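Bench Rules for the Cloth Cells, Second Edition
From the Wirnberg shop newsletter, automation pages

The revised bench rules for the small two-arm cells take effect in January. They replace the sheet that has been taped inside the tool cabinet door since we moved to the new floor. The old sheet was one page and mostly about where to put your coffee. The new one is longer, and it comes out of the review Ifigeneia Vrettos ran over the fall, after the Rakitz people asked us how we decide when a fingertip is finished and got a different answer from each person they talked to.

The full text is on the shared drive as form 713. What follows is a plain account of what changed and what you are expected to do. If the two disagree, the form wins.

Scope first. The rules cover the table-mounted arms that sort and fold cloth. They do not cover the big arm in bay 2, which has its own fence and its own paperwork, and they do not cover anything at the Skatonness site, where the safety officer has asked for more time to comment.

Fingertips

Under the old sheet, you changed fingers when they "looked bad." Some operators changed them early and some ran them until they dropped cloth. We now inspect every 300 cycles. The cell program stops by itself at that point and will not restart until someone signs the log.
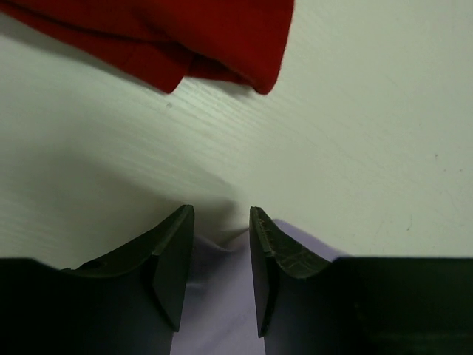 The inspection looks at three things: the upper bevel, the inner face, and the edge of the tip. Scuffing on the bevel is cosmetic. Write it down and keep running. Scratches on the inner face are different, as that face is what holds the cloth, and a raised edge there can pull a thread. Run a scrap of the light fabric along it by hand. If it catches, the finger comes off. A chipped tip comes off right away, whatever the log says.

Fingers are replaced in pairs. We had a long argument over this one. The case against it was cost, and it is a fair point when one side has hardly any wear. The case for it is that a new finger facing an old one can close unevenly, and then you spend the afternoon chasing a calibration problem you don't have. Pairs it is, for a year, and then we will look at the spending.

Do not sand a worn finger. Do not trade left and right to even out the wear. Both have been done here, and in neither case did the log show it.

The approach

Most of the written complaints in the review were about cloth being pushed along the table when it should have been picked up. Naidoo, who handles the motion settings, has rewritten this section from scratch. The main change is that the arm now pauses above the table before the last part of the descent. During setup, the operator uses that pause to check the wrist view and confirm that the tips are lined up with the part of the cloth they are meant to take. 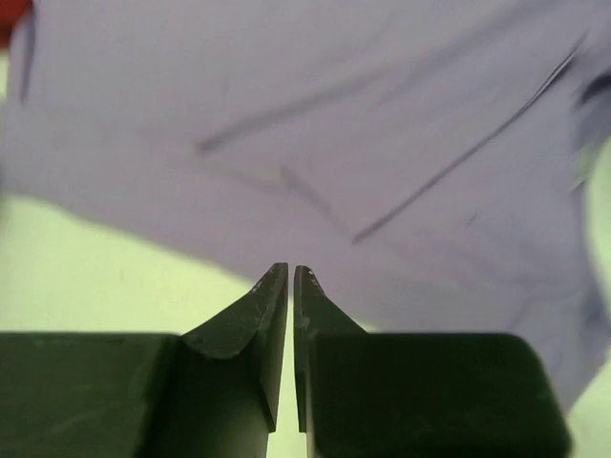
A fold is an acceptable target, and so is an edge. A flat area in the middle of the cloth is not, even though the arm can sometimes get a pinch there. The grip is shallow and it tends to let go on the way to the basket. If the program keeps choosing the middle, stop and report it. Don't nudge the cloth to help it along. A nudged cycle counts as a failed cycle and should be logged that way, and we know this makes the numbers look worse for a while.

Opening width is set by cloth type from the table in the form. Please quit typing in your own values. When we compared the cells in October, no two were using the same width for the same cloth.

Minimum height above the table is fixed and locked. If you believe it is wrong for your cell, ask Naidoo. The supervisor password is no longer shared.

Layout of the cell

Every cell should now be set up the same way, so that a person trained on one can walk up to another. The arms mount on the plates at the front edge. The basket goes at the back of the table, in a corner. The middle stays clear between runs. No tools, tape, or spare fingers inside the walls, including on the rails. 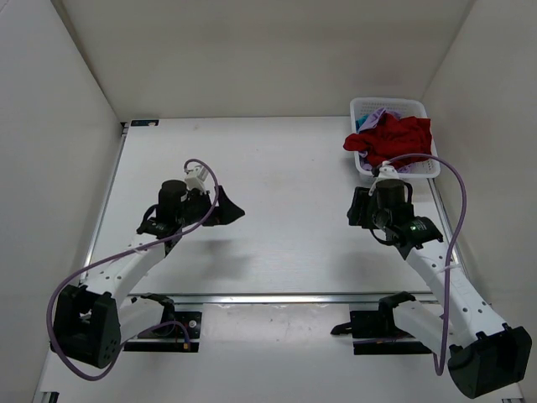
Both arms in the enclosure, with the basket at the back-right corner of the table.

Cables get their own paragraph in the form. Leave enough slack for the wrist to reach its full turn, and check it by moving the arm slowly through its range with the power limit on. A loop that is too tight pulls on the connector. A loop that is too big can get into the work area or hook a basket rim. Check both arms each time, because the right and left loops don't hang alike. Cable ties are allowed on the links but not at the joints.

Walls stay on during a run. We know it is quicker to reach in from the side with a panel off. The walls keep hands out, and they also keep the light even, which the cameras depend on.

On reaching in: the rule is stop, wait, reach. Press the stop, wait until both arms are still, then put your hand in. One arm being still isn't enough. The arms share a table, and the second one may be partway through a move. If you need to work inside for more than 60 seconds, switch off at the main and hang your tag on it. The tag must have your name on it. Two of the tags we collected in the review were blank.

Cloth and table

Cloth used in test runs is to be kept by set, and a set stays together. Don't borrow a piece from the next cell to replace one that has gone missing. The colors are chosen so the camera can tell pieces apart, and a second red cloth of a different weight will ruin a comparison without anyone noticing until the results are being written up. Rakitz lost most of a week that way.

Wash sets on Saturday with the plain detergent and no softener. Softener makes the cloth slide in the grip.

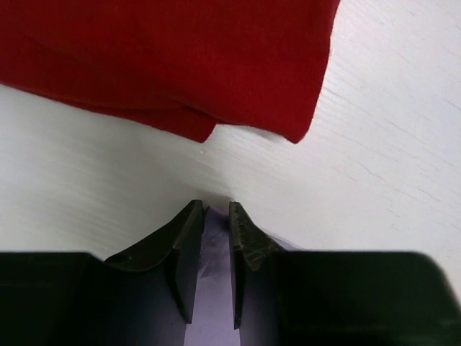 Wipe the table before the first run of the day and again after a finger change. Use a dry cloth that is not part of a set. Marks that don't wipe off should be noted on the surface sheet with a quick sketch of where they are, so the next person doesn't spend time scrubbing at them. Deep scratches in the pick area mean the panel gets replaced. Light ones can stay unless the vision check starts flagging them as cloth edges.

Starting position matters more than people think. For a test run, the cloth goes down as the run card says, folded or loose, and you don't straighten it afterward. If the card says "dropped," drop it from hand height and leave it. A few of us had been dropping it and then tidying the corners out of habit, me included.

Logging

The log has been cut from four pages to one. You fill in the cell, the set, the finger pair number, the cycle count at start and stop, and any event. An event is a drop, a push, a double pick, a stop, or a hand in the cell. There is a line for remarks. Please use it for things you saw and leave guesses about the cause for the weekly meeting. "Cloth slid left before close" is useful to Naidoo. "Gripper acting up again" isn't.

Sign when you hand over, even if the next person is standing right there.

Training and questions

Everyone who runs a cell needs to read the form and do one supervised finger change and one supervised stop and tag-out before the end of the month. The sign-up sheet is by the parts window. If you did the trial version in the fall you still need the tag-out, which was added later.

New finger pairs are numbered and in the left drawer of the parts cabinet. Old pairs go in the gray bin with their log slip, not in the trash. Ifigeneia wants to measure them.

Comments on the rules should go to her in writing by the first review meeting. She already has several on the pairs rule and doesn't need more of those, but she has had very little on the cable section and would like to hear from anyone who has had a connector work loose.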